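I wanted to love the Flesa canister vacuum, and mostly I do! We have a big shared workspace with a mezzanine, and our old upright was hopeless on the stairs. 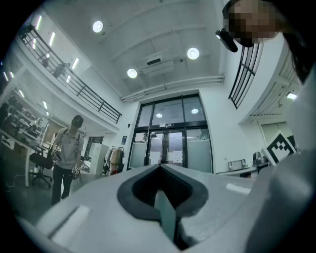
Florence Leclerc
Studio manager and reviews editor

First, the noise. With that high white ceiling everything echoes, and I could still take a phone call at the long desk while Milan vacuumed under the office chairs (he says I was shouting, I say I wasn't). Suction is great on crumbs and grit - less great on hair, which winds itself into the brush and stays there.

The red body looks cheerful on our dark green floor, and the black hose is thick and bendy. 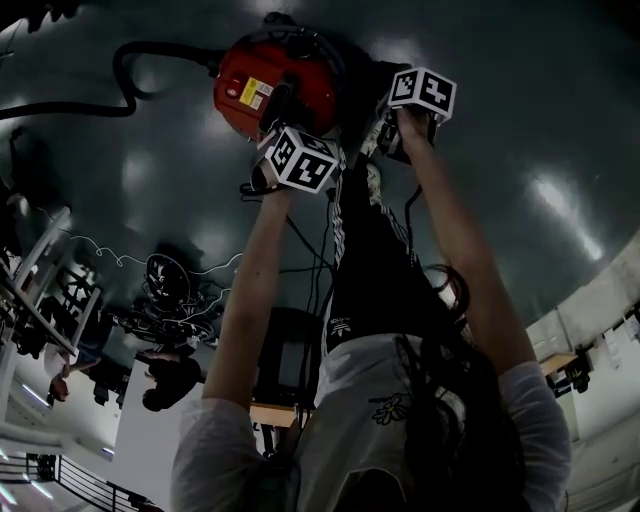 It does like to curl back on itself, though, so I give it a good shake before I start. The bags are my one real gripe. A pack cost me 300 pesos more than the old ones, and the shop only stocks them now and then.

Would I buy it again? Yes, for a hard floor. If you have rugs, try one out first.

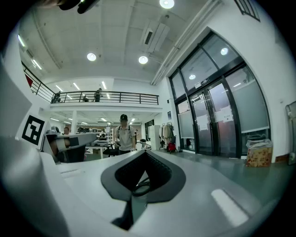

The workspace, with the mezzanine and its black railing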